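The Long Road to a Folded Sweatshirt

Teaching machines to handle clothes, one sleeve at a time

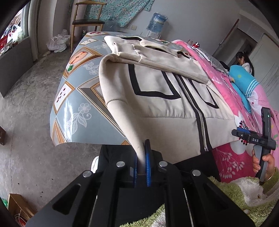 Ask Tatiana Beneš what first drew her to laundry and she will laugh, put down her tea, and tell you about her grandmother's linen closet in Jalbridge, where every sheet sat square on the one beneath it and children were not allowed to touch a thing. She has spent a good part of her working life since then trying to get a robot to do half as well, and she's cheerful about how far there is still to go.

Her project, which goes by the name of Bellow, rests on an idea that sounds almost too homely for a robotics lab. If you want a machine to learn how to fold clothes, let people fold them in the rooms where they live, using the same kind of fingers the machine will have. The people taking part work with hand-held grippers, a camera rides along on each tool, and the recordings become lessons for a pair of robot arms back at the lab in Jolonard.

The earlier way of doing things was to steer the arms by remote control, and Loukia Tsoukalas, who trained the first models, remembers those months with a sort of weary fondness. "You'd spend a whole afternoon on one shirt," she told me, "and by the end you were folding like a robot yourself, all stiff and careful, so naturally the robot learned to be stiff and careful too." With a gripper in the hand people loosen up. They tug a cuff, change their minds, smooth something out and go again, and all of that fussing is exactly what she wants the model to see.

Sleeves, I learned, are the great trouble. A towel has corners and behaves itself, but a sleeve twists when you pinch it, and a hooded sweatshirt with a zipper down the front is heavy in one place and floppy in another. The group's model, called Jang, was trained on 368 recorded folds from 30 homes, and the variety of tables, lamps and bedspreads seems to have mattered a great deal. On garments it had never met before, it finished the fold in 73 percent of trials. An older version, trained only on the lab's plain gray bench, managed almost half that.

Beneš would like to try fitted sheets next. Tsoukalas, when I passed this along, closed her eyes for a moment and asked whether we might talk about socks.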